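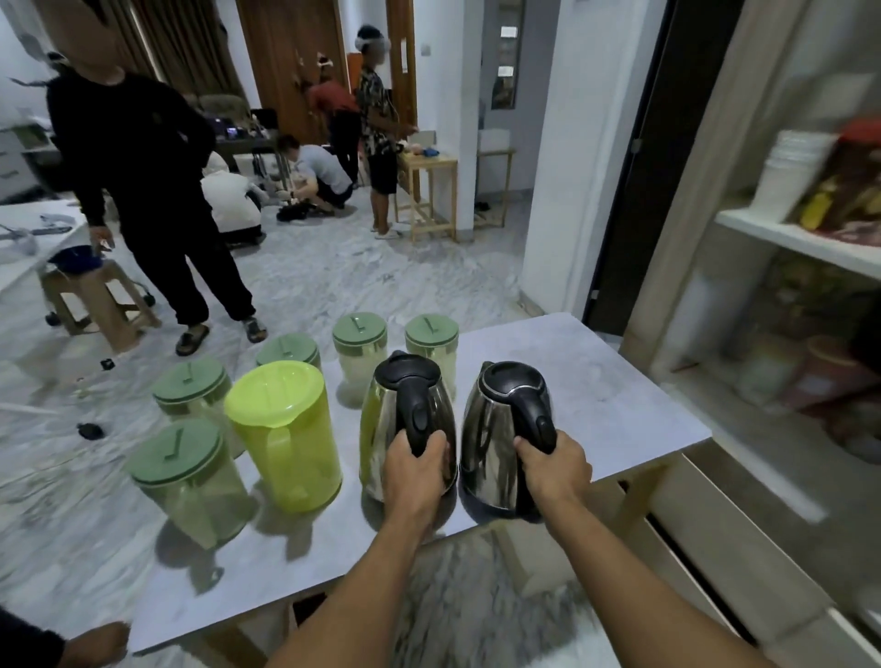 Figure 4.1 Two electric kettles with polished metal bodies, each on its base.

Chapter 4
Heat and how it gets about

I failed my first physics test because of a cup of tea. The question asked which would cool faster, tea with the milk put in straight away or tea with the milk added just before drinking. I wrote half a page on why my gran was right about everything, and Mr Tabrizi gave me 2 marks out of 20 (both, I think, for handwriting). I've been a bit obsessed with heat ever since, so you'll have to forgive me if this chapter goes on.

Let's start with a word we all use badly. When I say "shut the door, you're letting the cold in", I'm talking nonsense, and I say it all through November. Cold doesn't come in. Energy goes out, from the warmer place to the cooler one, and it keeps going until the two are at the same temperature. We call that energy heat while it's on the move. Temperature is something else: it tells you how energetic the particles in a thing are, on average. A bath of warm water has far more energy to give away than a spark from a sparkler, even though the spark is hundreds of degrees hotter!

Heat has three ways of travelling, and you've met all of them in a kitchen. Conduction is the one that catches you out when you leave a metal spoon in the soup. Convection is what happens in the soup itself, where the warmer liquid at the bottom expands, becomes less dense and rises, and the cooler stuff sinks to take its place. Radiation needs nothing in between at all, and it's how sunshine gets to us across empty space. Shiny surfaces are poor at giving it out, so a polished metal kettle loses less heat this way than a matt black one of the same size and temperature. Plastic, meanwhile, is a poor conductor, and you'll find it on handles all over the house.

My friend Hrefna Frandsen teaches this topic with a hot-water bottle, three old jumpers and a thermometer, and we'll borrow her method in Section 4.3. Before then you'll need to be happy reading a cooling curve. If you skipped the graph work at the end of Chapter 3, do go back for it, particularly the part on drawing a smooth line through untidy points.

Before you read on
Write down your own answer to the milk question, with a reason, and keep it somewhere safe. We come back to it in Section 4.5, where you'll test it with two identical mugs.

Key words for this chapter: conduction, convection, radiation, insulator, temperature, thermal equilibrium.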